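Why do some trousers stay up by themselves?

A waistband is a tunnel with elastic inside. Say the tunnel is sewn from 400 mm of denim, and the elastic is only 200 mm long. The elastic wins, as it usually does, and the denim has to scrunch up.
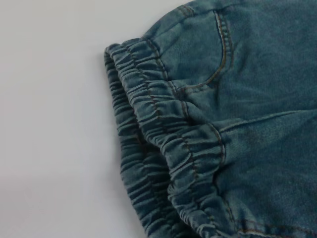

Scrunched denim, with brown-orange stitching along the band.

Pull the waistband and the ruffles flatten out. Let go and they come back, sometimes with a snap that you will be blamed for.

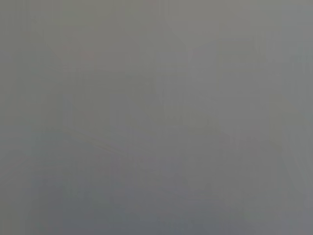 Takard Museum Learning Team

Try it yourself: lay your trousers flat and find the 2 layers of the waistband, front and back. Now fold them. Grown-ups are very keen on this part.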